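Ticket 3504: Arm presses switch on power strip, misses every few tries
Opened by: Thomas Leone
Area: shared workshop, back bench
Status: open (was closed once, reopened)
Related: 3277, 2076

Summary

The Masach arm is supposed to go to the power strip on the bench and press one rocker switch. It does this well enough that people keep telling me it works. It doesn't work. It works until it doesn't, and then the script prints "done" anyway, and that is the part I want fixed.

Setup

Two-finger gripper with the black ridged rubber pads, small camera at the wrist. Plakeo build on the laptop, Sistix driver for the arm. Strip is the white one with the orange-framed switches. It lies loose on the wood top, no tape, no clamp. Nothing that matters is plugged into it during tests and I'd like to keep it that way.

What I expected

Fingers open, one fingertip goes down on the lower switch, switch flips, arm backs off. Script reports what happened to the switch.

What I get

Three different failures, which I suspect are being treated as one:

a) Fingertip lands on the orange frame next to the button and pushes on plastic. No click.
b) Fingertip lands on the button but the strip slides instead of the rocker tipping.
c) Arm stops short, hovers, backs off. Script says "done".

Ticket 2076 was closed with "camera calibration, fixed". I reran the same calibration and got (a) on the next batch, so I don't believe it.

Log

Entry 1. Ran the stock press routine, 89 tries. I'm not going to post a success rate because the script's own count is the thing in question. By my own eye there were misses it scored as hits.

Entry 2. Kushwaha forum post says to slow down the last bit of travel. Did that. Misses look the same, only slower.

Entry 3. Someone in the shop suggested the detector is picking the wrong switch. There are two on the strip and they look alike, so fair enough. Turned on the overlay and watched. It picked the lower one every time I was looking. I'm leaving this open as a maybe, but it doesn't explain landing beside the button on the correct switch.

Entry 4. Lighting. The bench gets strong light from one side and the white housing washes out. Put a piece of cardboard up to block it. Detector box got steadier. The press did not get better, at least not enough for me to call it. The cardboard then fell on the arm, so that was the end of that test.

Entry 5. Oct 6, 2024. Updated Sistix because the reply on 3277 swore it would help. Release note says "improved contact handling" and nothing else. I asked what was improved and was told to try it. I tried it. Failure (c) may be rarer. I would want a lot more runs before putting that in writing anywhere except here.

Entry 6. Stopped the routine at the contact step to see where the fingertip sits before the push. The fingers are spread wide at this point. The left one is at the left side of the lower switch, on the orange frame, and the right one is over bare wood with nothing under it to work on. The red light on the strip is lit. So the target point is off to the left, or the script is aiming the middle of the gripper and forgetting that the tip is somewhere else when the fingers are open. My money is on the second one - the offset in the config looks like it was measured with the gripper shut.

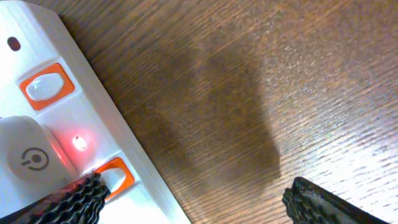 Entry 7. Went through the config. There is one tip offset value and no mention of how far open the fingers are. Same value is used for grasping and for pressing. For grasping that's fine, you want the middle. For pressing with one finger it is wrong by half the opening. I can't see how this ever passed a test unless the test was "the arm moved".

Entry 8. Tried pressing with the gripper closed as a workaround. Both tips together are wide for that button but the contact is closer to center. Failure (b) is still there. The strip needs to be held down, and no software update is going to do that.

Asks

1. Separate offset for one-finger presses, tied to the finger opening.
2. Take "done" out of the script until something checks the switch. The indicator light is in view of the wrist camera at the contact step, so start by finding out whether it follows this switch at all. I haven't checked.
3. Clamp or tape for the strip. I'll do this one myself.
4. Please don't close this as calibration.

Reply from maintainer account: Can you retry with default settings?

T. Leone: Entry 1 is default settings. Leaving the ticket open.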